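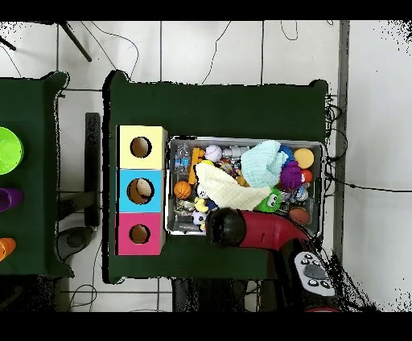 Gripper comparison, October progress report

Prepared by Severin Ortner for Hallberg

We now have 2 grippers running on the red arm, the Stareo and the Grasitz. Each gets 100 picks from the metal tray, which holds a mix of soft and hard items – balls, a towel, a plastic bottle, a small can. Objects go into the cubes at the left of the table.

The Stareo set is finished. Balls gave little trouble, but the towel and the blue knitted cloth were often dropped on the way over. The Grasitz has 30 picks left, to be run on Saturday.

Log 2941 covers a controller stop during the Stareo set. Sharifi sent a new cable and we have had no stops with it so far.

Spending is within the budget. We ask to keep the arm for November so that both sets can be repeated with the camera mounted lower.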